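Household Tasks Program: Where the Work Stands

The Household Tasks Program at the Bremomberg Institute has completed the second stage of its study of everyday chores and automation. The purpose of the program, which is carried out jointly with Drurent and with the Millet Center for Domestic Work, is to establish which ordinary tasks in homes and small workshops can be handed to a machine today, which may be handed over within a few years, and which should be left out of planning for the time being. Members have asked for a plain account of the findings so far. The following summary is provided in reply.

The question put to the program was a simple one. Can a machine do the chore, from beginning to end, in the room where the chore is normally done? The program did not consider machines that work inside a closed cell, or tasks that had been arranged in advance to suit the equipment. A dishwasher is a very good machine, but someone must still scrape the plates, load the racks, and put the cups back on the right shelf. It is this remaining work that the study set out to examine.

During the second stage, 3000 attempts were recorded in kitchens, laundry rooms and small assembly shops. Of these, 2944 were accepted for review. The others were set aside, in most cases for incomplete records. The accepted attempts cover 221 separate tasks, ranging from wiping a counter to sorting fasteners into bins.

The results on the shop floor were the more encouraging of the two. Where parts arrive in the same position and the lighting does not change, picking and placing is now dependable enough for daily use, and several member firms already rely on it. Difficulties begin when parts are mixed. A bin of identical brackets can be emptied without supervision. A bin in which brackets, washers and short lengths of tube have been thrown together still calls for a person nearby, and the time lost to stoppages often cancels the time gained. Firms considering a purchase are advised to look first at how their parts are delivered to the bench.

Homes present a different picture. Floors can be vacuumed by machine with little attention, provided that cables and small toys have been picked up. Almost everything above floor level remains hard. Folding a towel is possible but slow. Folding a fitted sheet was not completed to the reviewers' satisfaction by any system in the study. Clearing a table after a meal was completed in part, with plates handled well and cutlery handled poorly. Putting groceries away failed chiefly at the last step, when a shelf was already full and something had to be moved to make room.

Reviewers paid particular attention to long, thin objects. Chopsticks, skewers, wooden spoons, knitting needles, dowels and garden canes are found in most households, and people pick them up without thought. For a machine they are a demanding class of object. They roll when touched, they lie close against the surface beneath them, and a small error at one end becomes a large error at the other. Standing such an object upright in a holder requires that it be gripped at a suitable point, turned, and lowered through an opening that may already contain several others.

The Gilero working group, which is responsible for the kitchen portion of the study, has therefore proposed that the handling of sticks and rods be treated as a task family of its own. Under the proposal, each trial would be judged on the finished result and on the state of the table afterward. A system that fills the holder but sweeps the remaining pieces onto the floor would not be recorded as successful. The proposal has been accepted for the third stage.

A second recommendation concerns the rooms themselves. In the first stage, much of the material came from bare benches against plain walls, and success rates measured there did not carry over to occupied homes. Patterned cloths, crowded counters, chairs pushed in at odd angles and daylight from a side door all had an effect. The program will accordingly give preference to real kitchens with their usual contents in place.
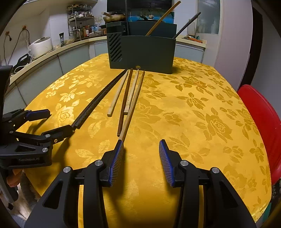 The same principle will apply to the way in which examples are gathered. Hand-held grippers allow a person to carry out a chore at a natural pace while the motion of the fingers is recorded, and they can be taken into a home in an ordinary bag. Two-handed work is of special interest. Many chores that appear to need only one hand are in practice done with 2, the second steadying a container or moving a neighboring object out of the way, and systems trained on one-handed examples tend to stall at exactly that point.

Members have also asked whether the program is prepared to name a date by which a general household machine might be available. It is not. The reviewers found steady improvement between the first and second stages in single steps such as grasping and lifting. They found much less improvement in whole chores, where a dozen steps must succeed in order and a mistake in one of them must be noticed and put right. Recovery from small mistakes - a dropped spoon, a lid set down crooked - remains the weakest area in every category.

For the present, the program's advice to households is to regard available machines as aids for particular tasks and to judge them by the amount of preparation and tidying they require. Care providers, several of whom have written to the Institute on behalf of older residents, should not reduce staffed hours in expectation of equipment that has not been tested in their own buildings. The Millet Center is preparing a separate note for these providers, covering meal preparation, laundry and light cleaning.

The third stage will open in September. Member organizations that can offer a kitchen, a utility room or a small workshop for recording sessions are invited to contact the program office at Bremomberg. Sessions take place in the morning, beginning at 9:30, and hosts are asked to leave the room as it would be on any working day. Drurent will supply the recording equipment and will remove it at the end of each session. Task sheets for the stick and rod family will be sent to participating members once the Gilero group has settled the scoring rules.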